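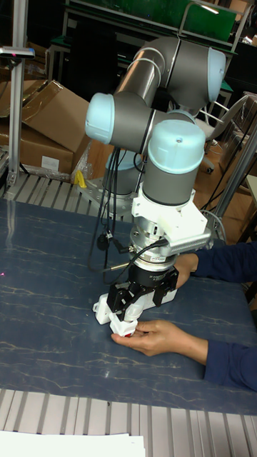

Light on a work surface comes from two places: the fixtures overhead and whatever is plugged in at the table. Unit 2 treats them together, as most complaints about a bad work table involve both. Start with the overhead fixtures. They reach the surface at a fixed angle, and a shiny surface sends part of that light back. On a dark blue top with pale marble veins, the reflection sits on the left half as a glossy patch, and a person reaching in from the right has a different amount of it in view than someone on the left would. The veins are thin, so they are the first thing to get lost in glare. A white plastic item held over the same top stays easy to pick out.

**Terms for this unit**

- *Glare*: light bright enough, compared with what is next to it, to make seeing harder.
- *Veiling reflection*: a reflection lying over the thing you want to see, so that its contrast drops.
- *Task light*: a lamp placed for one work area.
- *Bare source*: a bulb with no shade or diffuser.

**Surface finish**

Color and finish are separate questions. A dark top reflects less light overall than a light one, but a dark glossy top shows a sharper reflection of a lamp than a dark matte one. The Schnyder reader puts both in the same chapter and students tend to mix them up. In your notes, write the color first and the finish second, always as two entries.

Changing the finish is usually the last step. Try moving the lamp, then the seat, then add a mat.

**Task lights and power strips**

The Bulach survey sheets have a column for task lights and another for where each one is plugged in. Fill in both. A bulb close to the tabletop gives strong light over a small area, and the brightness falls off quickly with distance. Double the distance from a small source and the light on a surface facing it drops to a quarter.
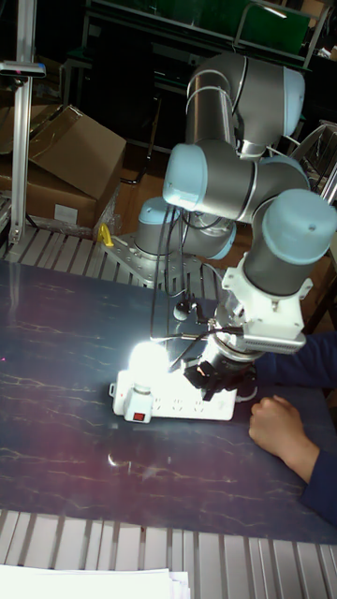 A bare source low on the table also sits near eye level for anyone leaning in. Small print and switch markings close to it become hard to read, even though plenty of light is falling on them. The eye adjusts to the brightest thing in view – everything next to it suffers. A shade helps, and so does putting the lamp where a shoulder or a shelf blocks the direct view.

For power strips, record the number of outlets, whether there is a switch, and which end the cord leaves from. Keep the switch where a hand can reach it without crossing the work area. Cords should run toward the back edge where possible. Do not plug one strip into another.

**Energy figures**

The Cillurska workshop used 2,273 kilowatt-hours for lighting in the year covered by our data, with lamps on for up to 9 hours a day. We will split this into overhead and task lighting on Monday. Bring the Trurnetti tables, pages 8 and 9, and your own survey sheet with the finish column filled in.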